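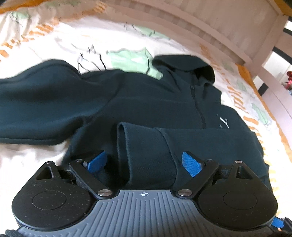
Über uns

Die Redaktion Plarkier berichtet über Kommunalpolitik und Parteiarbeit in den Gemeinden Ketusthorpe, Bowen und Drurkthorpe. Sie ist von Parteien, Fraktionen und Verwaltungen unabhängig und finanziert sich aus den Beiträgen ihrer derzeit 1.907 Fördermitglieder. Zuwendungen von Mandatsträgern und Kandidierenden werden nicht angenommen.

Schwerpunkt unserer Arbeit ist der Abgleich von Wahlversprechen mit den Beschlüssen der Räte. Das öffentlich zugängliche Archiv umfasst 663 dokumentierte Zusagen, jeweils mit Quelle, Fundstelle und Bearbeitungsstand. Als erfüllt gilt eine Zusage erst, wenn ein Beschluss gefasst und die Finanzierung im Haushalt ausgewiesen ist. Betroffene Fraktionen erhalten vor der Veröffentlichung Gelegenheit zur Stellungnahme.

Im Haushaltsjahr werden über 40 Sitzungen begleitet, darunter sämtliche öffentlichen Beratungen der Finanzausschüsse. Die Protokollauszüge zu Drurkthorpe werden seit März gesondert geführt, da der dortige Rat seine Geschäftsordnung geändert hat.

Berichtigungen werden am Ende des jeweiligen Beitrags kenntlich gemacht. Hinweise nimmt die Redaktion schriftlich entgegen; Informanten wird auf Wunsch Vertraulichkeit zugesichert.

Kommentare (3)

ratsgast_bowen
Gibt es das Archiv auch als Tabelle zum Herunterladen? Die Suche nach Fraktion funktioniert bei mir nicht.

Redaktion Plarkier
Eine Tabellenfassung ist in Vorbereitung. Den Fehler in der Suche prüfen wir.

Lindenweg7
Bei der Umgehungsstraße in Ketusthorpe steht noch »offen«. Der Beschluss ist doch längst gefasst, nur das Geld fehlt.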